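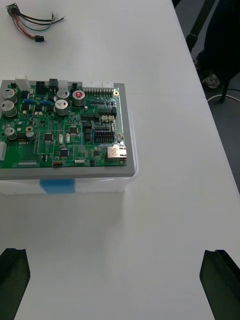
Cindholm Bench Underframe, 800 Depth

Steel underframe for one-panel and two-panel worktops
Supplied flat, without top

Overview

The Cindholm underframe is a bolted steel base for workbenches in electronics repair, light assembly, inspection and teaching rooms. It is sold without a top. The buyer fits a panel of any suitable sheet material, or two panels side by side on a shared center rail. The frame depth is 800 mm on all versions. Width is set by the length of the front and rear rails, which are ordered separately from the end frames.

The design is meant for rooms where benches are moved or refitted every few years. All joints are bolted. There are no welds between the rails and the end frames, and any rail can be replaced with the rest of the bench standing, provided the top is first lifted off.

Construction

Legs are square steel tube, 40 mm across the flats. Each end frame is two legs joined by an upper and a lower crossbar, welded at the Fluvenham works and powder coated after welding. The front and rear rails are folded steel channel with the open side facing down. The center rail, used only with two-panel tops, is the same channel turned over, with a flat cap screwed on so that both panel edges bear on one level surface.

Rails hook onto the end frames before they are bolted. The hooks carry the weight of the rail during assembly and are not rated for any load after that. A bench must not be used with the hooks engaged and the bolts missing.

Two finishes are kept in stock, light gray and black. Both are a fine-texture powder coat. The coating is left off at the four grounding points on the inner face of the end frames, which are masked in the coating line and then plated.

Worktops

Minimum panel thickness is 19 mm. Thinner sheet will hold the screws but sags between the rails over time and should not be fitted. There is no maximum thickness, though panels above the standard range need longer screws than those in the fixing kit.

With a two-panel top, the seam always sits on the center rail. The rail may be placed at the middle of the bench or offset to either side in steps set by the punched holes. An offset seam is often chosen when one panel is expected to wear faster than the other and will be changed more often.

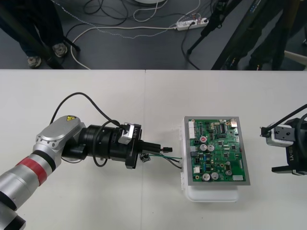

White top in two panels, with the seam slightly left of center.

Panels should be cut square and butted without filler. Where liquids are in regular use, a bead of neutral-cure silicone may be run along the seam from below before the second panel is screwed down. Acid-cure silicone attacks the plating on the grounding points and voids the finish warranty.

A dissipative mat can be laid over either type of top. Mats that cross the seam should be single pieces. Do not bond a mat to a two-panel top, as neither panel can then be lifted without cutting it.

Height and leveling

Each leg has a threaded foot with a swiveling base. The feet are intended for leveling on uneven floors and not for setting working height. Working height is chosen at the time of order from three fixed leg lengths: seated, standing and high standing.

Level the bench along its length first, then from front to back. Tighten the locknuts only when all feet are carrying weight. A two-panel bench has a fifth foot under the center rail. Bring it down last, until it touches the floor, and add one half turn. If this foot is overtightened, the seam lifts and a straightedge laid across both panels will rock.

Load

Rated loads are given on the plate riveted to the left end frame and depend on rail length. They assume a load spread evenly over the top. For a point load, such as a vise, an arbor press or a microscope stand, place the item over a rail or an end frame. Vises should be bolted through both the panel and the front rail, using the long bolts in the vise kit.

Items that overhang the edge of the top are outside the rating. So are benches on casters, for which a separate and lower figure appears on the same plate.

Power and cable routing

The rear rail is punched along its full length for the Từ cable tray. The tray clips in from below and takes a power strip, a low-voltage supply and the slack from instrument leads. Two tray depths are offered. The deeper one leaves less knee room at the rear and is not advised for seated benches used from both sides.

Cables leave the tray through brush slots at each end. Where a single-panel top is fitted, a round grommet may be cut in the panel at any point behind the rear rail line. On two-panel tops keep the cutout well clear of the seam.

Connectors on the bench

Benches for instrument work are often ordered with the rear upstand, a steel strip that stands above the top along the back edge. It is punched for standard power outlets and has blank areas for panel-mount parts. Blank areas may be drilled on site with a step drill. Deburr both faces and touch up bare metal with the paint pen supplied.
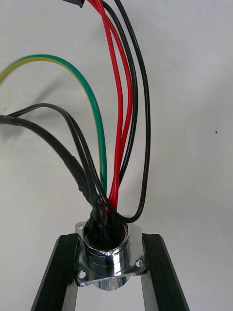 For flanged parts, drill the body hole first and use the flange itself as the template for the screw holes. The upstand is thin enough that most rear-nut connectors fit without a spacer, but check the usable thread length before drilling. Parts that carry the bench ground should be bonded to the upstand with a toothed washer under the flange. The coating must be scraped away beneath the washer.

Fit blanking plugs to any hole that is no longer used.

Grounding

The four grounding points are M5 studs. Connect at least one of them to the building ground. On benches joined in a row, fit the braided link between neighboring end frames, even where the frames touch. Powder coat is an insulator and contact between two coated frames cannot be relied on.

Assembly

Two people are needed to stand the end frames and hang the rails. One person can do the rest. Required tools are a hex key, supplied, and a wrench for the feet, not supplied.

Stand the end frames and hook on the rear rail. Hook on the front rail, insert all bolts and leave them finger tight. Fit the center rail, if ordered. Square the frame by measuring both diagonals, then tighten the bolts, working from rear to front. Level the bench before the top is screwed down. Recheck all bolts after one month of use.

Care

Wipe the frame with a damp cloth and mild detergent. Do not use solvent wipes on the powder coat. Flux residue can be removed from the coat with warm water and a plastic scraper.

Shipping

The standard frame ships in two cartons with a combined weight of around 42 kg. Tops, trays and upstands are packed separately. Stock frames leave the Skillham warehouse; non-stock rail lengths and leg lengths ship directly from Fluvenham and take longer. The works closes for part of December, and orders for non-stock lengths placed in that month are made in the new year.

Parts and options

End frame pair, seated, standing or high standing
Front and rear rail set
Center rail with cap and fifth foot
Từ cable tray, shallow or deep
Rear upstand, punched, with paint pen
Fixing kit for 19 mm panels
Long screw set for thicker panels
Vise kit
Braided ground link
Caster set, locking

Spare feet, bolts and blanking plugs are sold in bags. Quote the code on the rating plate when ordering rails for an existing bench, as the hole pattern changed with the current version and older rails will not accept the Từ tray without the adapter strip.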